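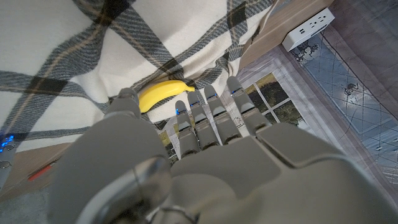
Course handout 4: Working rules for grasping sessions with the five-digit hand
Robot Manipulation Lab, Skukard campus
Instructor: Shinji Nishimura. Lab assistant: Ankit Nishad.

Read before your first session. The January group had a shorter version of this, so if you are repeating the lab, throw the old one out. Sections 3 and 5 are new.

1. What these rules cover

They cover any session where the hand is powered and mounted on the arm, including sessions where you only plan to move the fingers. They apply to everyone in the room, including people who are just watching.

General machine safety was in handout 2. The two standards to know by name are ISO 10218, for industrial robots, and ISO/TS 15066, for people and robots sharing a workspace. You will not be asked to quote them. You will be asked to do a risk assessment, and both start from there: list the tasks, list what could go wrong in each, decide what to do about it, and write it down.

One point students get wrong every term. A risk assessment is for an application, meaning the arm, the hand, the object and the place together. If you change the object from a banana to a ceramic mug, you have a new application and you look at the list again. Most of the time it takes five minutes. Do it anyway.

2. Before power

Check the mounting bolts on the wrist. Check that the cable has slack through the full range of the arm, and that it isn't wrapped around the elbow joint from the last group. Bend each finger by hand, gently, one joint at a time. A joint that sticks goes in the log and the session does not start.

Know where the emergency stop is and put it where the operator can reach it without leaning over the workspace. Press it once at the start of every session and confirm that the drives drop out. An arm at rest can sag when it loses power, so keep clear of the space under it when you do this test.

Long hair tied back, sleeves above the wrist, no lanyards.

3. Home-like workspaces

A bare bench is easy to reason about. Furnished rooms are harder, and most of the Semwal assignments take place in them.

Fabric. Blankets, towels and cushions move when the hand touches them. The height of the surface is not a fixed number. Approach slowly for the last part of the motion and set a downward force limit, so that the fingers stop if they press into the cloth. Fringes and loose threads can get into finger joints. If one does, stop, cut power, and pull it out by hand. Do not try to open the finger under power to free it.

Electrical items. Power strips, chargers and lamps are marked as keep-out zones in the planner before the first motion. Leave a margin of 200 mm on every side. No liquids in any workspace with a live outlet inside the arm's reach.

Printed patterns. Floor mats and posters with pictures on them can fool a detector. If your model reports an object on the floor, look at the floor yourself before you let the arm move.

Small loose things. Pick up pens, clips and the like unless the task needs them, and note in the log which ones you left in.

4. Soft fruit

Fruit is a good test object because it is cheap, irregular and shows damage. It also has rules.

Start with the grip force limit at 20 N or less, and raise it only with the lab assistant present. Approach with the hand open wide enough that the thumb and fingers clear both sides of the fruit. Close the thumb first and then the fingers, at low speed. Lift a few centimeters, hold, and check for slip before moving sideways.

Inspect the fruit after every trial. A bruise may take an hour to show, so keep used fruit in the tray until the end of the session and look at it again. Nobody eats test fruit. Wipe the finger pads if the skin breaks — dried juice changes the friction and spoils the next group's data.

5. Lights and status

Status lights tell you what the controller reports. They are no proof that the hand is safe to touch. Before you reach in to move an object, the operator puts the arm in hold, says "hold" out loud, and waits for you to repeat it. Only one person reaches in at a time.

6. Logging

Every attempt gets a line, failed ones included. The Hotildale set we use for the homework has 3,966 attempts, and an early release left out the aborted ones. The success rate looked much better than it was, and 33 student reports had to be regraded.

Each line has: operator, object, surface, force limit, result, and a short reason if the attempt was stopped. "Bad grasp" is not a reason. "Thumb touched cloth before fruit" is.

Use the Ploltgate template on the course page. Do not rename the columns.

7. For next time

Write a risk assessment for picking one piece of fruit off a blanket, one page at most. Include at least one hazard to the person and one to the equipment. Hand it to Ankit before you book a slot — he won't release the key without it.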